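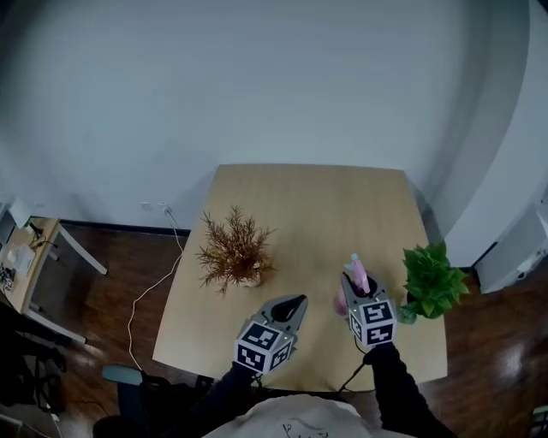
May 27, 2024

The grant claim for the new fencing finally went in last night. It took me three evenings. The form is on a system called Prodow, which replaced the old paper booklet, and it wants every field entered separately with its own map reference.

We have 68 acres here at Prieto, split into 8 fields. Two of them used to be one field, and Prodow still thinks they are. Each time I typed in the length of the new fence it told me the boundary didn't match and sent me back to the first page. I rang the helpline and was told to put the whole 111 metres against the larger field and explain it in the notes box. The notes box takes 30 words.

The fence itself is fine. Jotis supplied the posts and they came when they said they would. I did the bottom corner again after the first strainer leaned, and the ewes have been in there for a week without getting out.

Payment is meant to come in August. I've paid the bill already, so I'd like it to be August. Last year's hedge money was late and I had to put off buying a second water trough, which I still need.

If anyone else nearby has a split field on Prodow and has got it corrected, please leave a comment.

Recent posts
Lambing numbers
Selling the old Prarus baler
Why the top gate floods
Hedge money, at last

This site uses cookies. By carrying on reading you agree to their use.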